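Courses > Game Systems > Week 3 > Guild Economies

30 Jan 2024
Tariq Shaikh

Last week covered drop tables. This week is about what happens to items after they drop, and how guilds decide who gets what. The running case is Predeo, the fantasy MMO on your reading list. Please have a character at level 16 or higher before lab, or you won't be able to open the guild bank.

Need and greed

The oldest method is the need/greed roll. Each player picks one option and the game rolls a number. Need beats greed. It works fine for strangers in a pickup group, who may never meet again. In a guild it causes trouble, since one lucky player can win three nights running while a healer who shows up to every raid gets no upgrades.

Point systems

Most raiding guilds move to points. You earn them for attendance and boss kills, and spend them on loot. The Sundqvist guild kept a public spreadsheet through the whole Bedus raid tier, and we will use it in lab. Look at row 403. The player had saved 3000 points and spent nearly all of them on one shield.
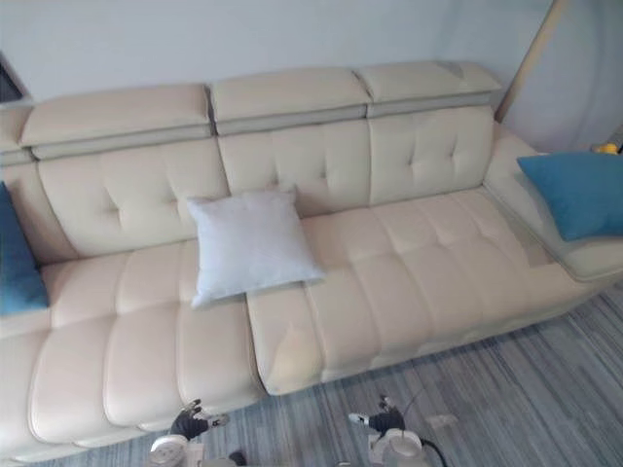

That purchase shows the hoarding problem. Veterans build up a balance that new members can't match, so new members stop bidding and often leave. Two common fixes:

Decay – every balance drops by a fixed percentage each week.
Cap – points above a set limit are lost.

Sundqvist tried a cap in August. Members who were over the limit spent fast on items they didn't want, and prices on minor gear went up for everyone.

Loot council

A few officers decide. This is quick and can put gear where it helps the raid most, but it depends on trust. The Plastthorpe server forum archive has a long thread on one council that broke up over a staff. Read the first two pages. The rest is mostly name-calling.

For lab

Model a 5 percent weekly decay on the spreadsheet, starting from the Bedus opening week. Plot the top ten balances before and after. Write one page on who gains and who loses. Lab reports are graded out of 85, and late work loses five points per day.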